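Skorkville Neighbors Forum > Home and Laundry > Folding jeans on the bed, is it a bad habit?

gratby_olga
Posted 19 April 2022

Hello all. I am Olga Morais, I live in the Pinheiro building since June and I have no table which is big enough for folding. The kitchen one is 72 centimeters long and a pair of jeans hangs off both ends. So everything is folded on the bed, on top of the quilt, the white one with the blue flowers. My sister says this is a bad habit, because the bed is soft and the folds never become straight. I would like to know what other people do, mostly with denim. T-shirts I can manage.

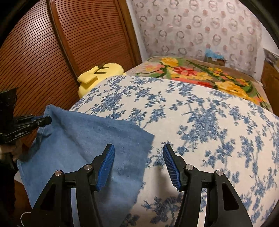 Do you need a hard surface to fold jeans well?

A hard surface helps with the last fold only, so you can do the first ones on the bed and finish on a chair seat or a shelf.

slowcotton
I agree with that. I have folded on a bed for 20 years and my shelf looks fine. What matters more is that you take the jeans by the waistband and give them one strong shake before you lay them down. Then pull the side seams with your hands, from the top to the bottom.

leonor_az
Sorry, but I don't agree. A mattress gives way under your hand. When you press the fold, the cloth sinks and you get a second crease next to the first one. I used an old ironing board for this, lowered to the height of my hips, and it was much better. It is narrow, but jeans folded in half are narrow also.

slowcotton
Leonor, an ironing board takes half of my bedroom! And who needs a sharp crease in jeans? They are jeans.

leonor_az
I did not say sharp. I said one crease and not two. Also, I would not fold on the same quilt I sleep under. New dark denim can leave blue color on white cotton. It happened to me with a pillowcase and it never came out completely.

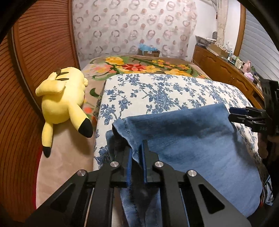 gratby_olga
My hems are the real problem, more than the legs. The stitching there is thick and after the dryer it does not want to stay flat, so the bottom of the stack is always higher than the top. I tried to press it with the hand and it comes back. You can see how the thick hem curls open at the left end, and with such an end I cannot make a flat package. About the color, Leonor, thank you, I did not think of it. My denim is a medium blue and not new, but I will put an old sheet over the flowers when I buy a dark pair.

kerar_basement
For the hems: take the jeans out of the dryer when they are still a little damp, flatten the hem with your fingers and hang them by the hem with 2 clips. The weight of the waistband does the work. The clip hangers at Kerar are good enough — they cost me 80 cents each, but they leave a small mark if you close them directly on the thin part.

slowcotton
Or just turn every second pair the other way in the stack. Hem on the left, hem on the right. Then the pile is level and you don't need to buy anything.

leonor_az
This one I can accept. I do it with towels too.

mr_dryrack
I don't fold jeans at all. I roll them from the waistband and put them standing in a drawer. The hem is on the outside of the roll, so it can curl as it likes.

leonor_az
Rolled jeans open again in my drawer after one day, if the drawer is not full. How do you keep them closed?

mr_dryrack
My drawer is full.

gratby_olga
Thank you everybody. I will try the damp hems with the clips first, and the turning in the stack. For the ironing board I must ask my sister, she has one that she does not use. Does somebody know if the clips also work for corduroy? I have a brown pair and I am afraid for the marks.

kerar_basement
With corduroy I put a small piece of cloth between the clip and the leg. An old sock is fine for it.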